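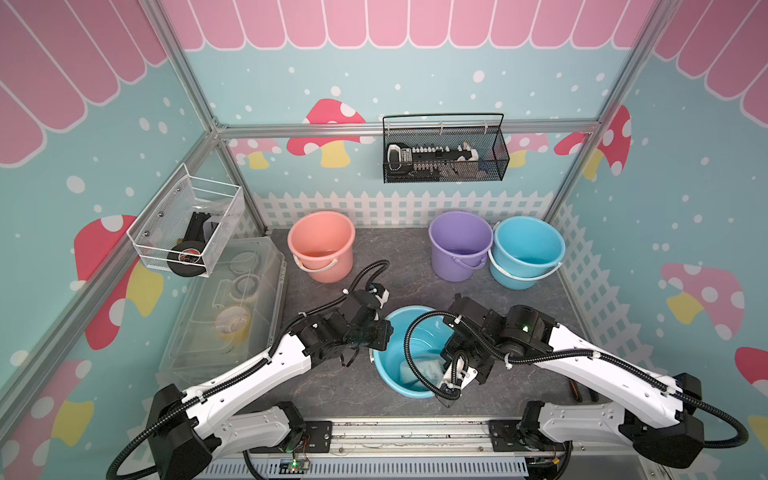
Both arms at the bucket station, cloth in the light blue bucket.

Progress report to the Tesance equipment fund
Dernham workshop, gripper comparison
October 24, 2023

This report covers the work since May. The grant pays for a comparison of two finger designs on our pair of arms, the Merum finger and the Chu finger, and for the wrist cameras and controller changes needed to run it. The Merum trials are finished. The Chu trials are a little over half done. Spending is within the budget you approved, and we are not asking for any change to it.

What was done

The arms are bolted to one rail at the front of the table and face the same work area. In May they were still being run one at a time because the controller could not hold a steady rate with both cameras on. We moved the camera streams to their own machine and the problem went away. Both arms have run together in every trial since.

The tasks are the ones in the proposal: take a cloth out of a bucket, put a cloth into a bucket, and move a bucket by its rim or handle. We kept to household buckets with wire or bail handles. They are cheap, they come in different colors, and they are awkward for a gripper in ways a block or a cup is not. The wall curves, the rim is rolled, and the handle does not stay where you left it.

Each trial is run by an operator at the controls. We have 35 hours of logged trials so far with the Merum finger and a smaller amount with the Chu finger. Logs include joint positions, gripper opening, motor current and video from all cameras.

Results with cloth

The Merum finger is the better of the two at picking up cloth from the bottom of a bucket. Its tip is narrow enough to get under a fold. The Chu finger is wider and tends to push the cloth against the wall before it closes on anything. Operators got around this by pinning the cloth with one arm and picking with the other, and this worked, but it took nearly 3 times as long.

Reaching into a bucket with both arms at once is still slow. The wrists come close to each other over the opening and the cables add to the width. We set a limit on how near the two wrists may come, and then loosened it when it stopped operators from reaching the far side. The present setting is a compromise and we may change it again.

Results with rims and handles
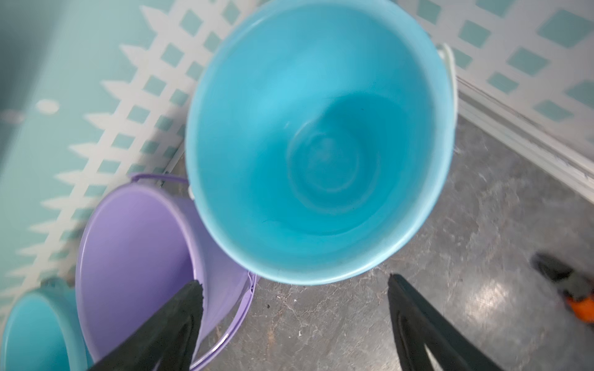 Marit Oakley

Most of the trouble in the rim trials came from neighboring buckets. With the fingers spread wide for the light blue bucket, there is very little room beside it, and a fingertip can end up against the inside edge of the purple one. An operator watching only the table camera usually missed this. With the wrist view on a second screen they corrected earlier, and we now leave that screen on for all rim trials.

The shiny inside of the buckets gives strong reflections in the wrist view. Rings of light on the curved wall were at first taken for an edge by our rim finder. We lowered the exposure and the finder improved on the blue bucket. It has not improved much on the purple one and we do not know why yet.

Handles remain the weakest part of the work with either finger. The wire is thin, and when it lies along the outside of the bucket there is not much for the finger to get behind. The Chu finger holds better once it has the wire. The Merum finger finds the wire more easily but lets it turn in the grip when the bucket is lifted. We have not tried adding a groove to the Merum tip, and we would like to before the end of the project.

Wear and repairs

We replaced 2 sets of Merum fingers because of wear near the tip. Both were changed during the rim trials. The wear starts as fraying along the edge and does not seem to affect the grip until it gets well past that point, so we now log the state of the tips at the start of each session. No Chu fingers have been replaced. They have had less use and the two counts should not be compared yet.

A cable sleeve on the right arm was rubbing at the wrist. It was rerouted with a longer loop. The longer loop can drop into the bucket when that arm reaches down, and a clip to hold it back is on order.

Remaining work

The Chu rim trials come next, followed by the Chu handle trials. We expect these to take 3 weeks if the clip arrives on time. After that we will repeat a part of the Merum cloth trials with the current camera exposure, as the early ones were recorded with the old setting.

The logs and a table of results by task will be sent to Tesance with the final report. The spending sheet for this period is attached separately.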